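Old computers and electricals: your questions

Drultbridge Reuse Centre, 221 Lultach Road

What can I bring in?
Desktop computers, laptops, screens, keyboards, printers, phones and chargers. We also take kettles, toasters, radios and lamps. Please empty toasters first.

What can't you take?
Fridges, freezers, smoke alarms and anything with a swollen battery. The council site at Skerko takes all of these. Ring them before you set off, as fridges need a booked slot.

Does it cost anything?
No charge for households. Businesses pay by weight and must have an account with us before dropping anything off.

Should I wipe my computer first?
Yes, if you can. Copy off anything you want to keep, sign out of your accounts and do a full reset. If the machine won't start, tell the desk and we will take the drive out and shred it. You can ask for a certificate, which comes by post.

Can I keep the hard drive?
You can. Take it out at home or ask at the desk. We still want the rest of the computer.

Which parts of a desktop get used again?
Memory, graphics cards, processors and power supplies, mostly. Motherboards are kept when the socket is sound. Cases go for scrap unless they are clean and complete. 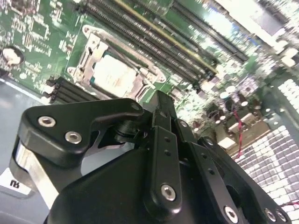
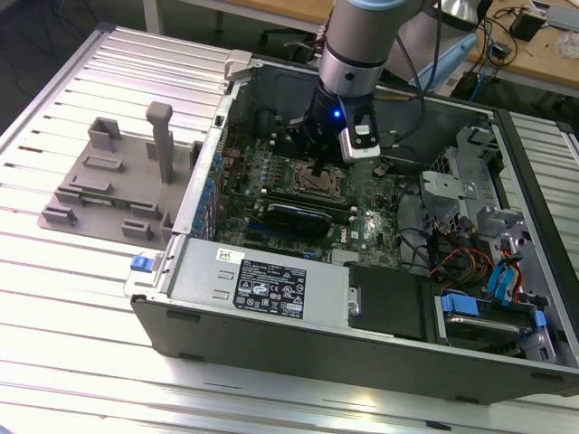 A desktop motherboard in both pictures.

Do you sell computers?
Yes, in the shop by the Dubey Street entrance. Each one has a 90-day guarantee – keep your receipt. We don't hold machines for people over the phone.

Can you collect from me?
Only within the town, and only for 2 large items or more. Collections fill up quickly in April, when the schools clear out their stores.

How much do you handle?
Last year we took in 676 desktops. Figures for laptops and phones are in the yearly report, available at the desk.

When are you open?
The drop-off opens at 9 am and closes at 4 pm. The shop stays open half an hour longer.

Who do I ask about something not listed?
Geeta Maurya runs the front desk and answers the email. Put "query" in the subject line and say what the item is and whether it works.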